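Arrumar a bancada, uma prateleira de cada vez

Falámos com Kiều Đỗ ao fim da manhã, com pressa, ela tinha 8 caixas ainda por abrir e o telefone a tocar. Trabalha há 2 anos na Quách, uma oficina pequena de organização de espaços em Witthorpe. Escreve também um boletim que já passou dos mil leitores – "mais de 1,000, mas metade é família", ri-se.

O tema era a bancada de madeira. Começou por aí.

"As pessoas compram caixas antes de saber o que têm. Erro. Primeiro põe-se tudo em cima da mesa. Depois vê-se."

E depois? "Depois uma prateleira. Baixinha, com pernas. Ganha-se altura e o tampo fica livre para trabalhar."
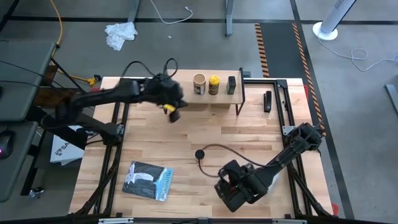

A prateleira sobre o tampo, com o frasco de tampa amarela; o agrafador ficou ao lado.

Insiste muito no que fica fora da prateleira. O agrafador, por exemplo. "O agrafador é de mão, usa-se e pousa-se. Se o meto lá em cima com os frascos, no dia seguinte está outra vez cá em baixo. Então fica cá em baixo." Livros, a mesma coisa, desde que seja só um. Com o segundo começa a pilha e ela não gosta de pilhas.

Aprendeu isto com Corey Rakena, na Jotard, onde fez um estágio em julho. Ele arrumava por altura, ela arruma por uso. Discutiram bastante. "Ele tinha razão nas despensas, eu tenho razão nas bancadas. Fica assim."

Perguntámos pelas latas e pelos frascos, que é o que mais cartas traz ao boletim. Resposta rápida:

"Lata com tampa de plástico guarda-se, claro. Fecha bem, empilha, não parte. Frasco de vidro também, mas com o rótulo virado para a frente. Parece mania, não é. Quem chega à bancada não devia ter de rodar nada para saber o que lá está." 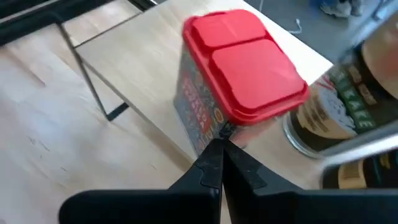

E tirar os rótulos? Faz uma careta. Durante uns tempos tirava todos, água quente, esponja, uma tarde inteira naquilo. Deixou-se disso. "Um rótulo de origem tem cor, tem letras grandes, reconhece-se ao longe. Eu punha etiquetas brancas todas iguais e depois andava à procura do café. Ridiculo."

Uma cliente, Định Âu, pediu-lhe uma vez 69 frascos iguais. Kiều disse que não. A cliente comprou-os à mesma, noutro lado, e ainda hoje lhe manda fotografias deles vazios.

O próximo trabalho é na Pirnico, uma sala de arrumos com duas janelas e prateleiras até ao tecto. Vai com Tài Tạ, que mede as paredes enquanto ela esvazia. Quanto tempo? Não sabe. "Depende do que lá estiver dentro. Há salas que se fazem numa manhã e há gavetas que levam uma semna."

O telefone outra vez. Atendeu, fez-nos sinal com a mão e foi abrir as caixas.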